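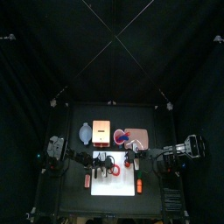 *Fig. 4. Table dressed for a kitchen set, both arms reaching in over the white board.*

## Recording your first batch of examples

Okay, so your Starnus station is bolted down and both arms pass the self-check. Now we get to the fun part! I wrote this section after recording 894 episodes with Siu-ming Tsai at our Gandport bench, so most of the cautions come from things I got wrong myself.

**Before you start**

1. Pick a theme and stick with it for the whole batch. I like kitchen things (bowl, toy toaster, cup with utensils, carrot) because they come in lots of shapes and nothing breaks when you drop it.
2. Set the bigger objects toward the back of the table and keep the front center for whatever the arms will be working on.
3. Lay the board down, bright side up, and check the live view. If small objects on it wash out, drop the exposure one step.
4. Close the fabric walls. A stripe of daylight across the table can spoil a whole afternoon of recordings — ask me how I know.

> **Note:** Creases in the fabric are fine. I used to iron ours. Don't bother.

**Recording**

5. Open the Grerngate recorder and type the task in plain words, like "put the carrot in the bowl." Write it the way you'd say it to a friend. Kelechi Effiong reads every one of these when she cleans up the data, and she will write back if you put "misc."
6. Bring both arms to the ready pose and wait for the tone.
7. Press the left pedal, do the task at a calm, steady speed, and press it again when you're done. Most of mine run well under a minute.
8. If you fumble and recover, keep it! Those recoveries are some of the most useful examples you'll make. If you fumble and have to reach in with your hand, press the right pedal to throw the episode out.
9. Move things a little between episodes: turn the bowl, slide the cup over, swap the carrot to the other side. After every 10 episodes, do a proper reshuffle and change which arm goes first.

> **Caution:** Keep your hands and sleeves outside the rails whenever the arms are powered. To rearrange objects, hit Pause first and wait for the arms to park.

> **Caution:** Watch loose cords. A coiled cable makes a great practice object, but it can snag on the fingers and get dragged across everything else. Open the gripper all the way before you lift away from it.

**How many do I need?**

For one simple pick-and-place task, our Abdelaziz model started behaving itself at 398 episodes. Two-arm tasks took more. Train on what you have at the end of each day and watch where it fails, then record more of exactly that.

10. When you finish, choose Save Batch and leave the station on until the progress bar clears. Uploads are covered in the next section.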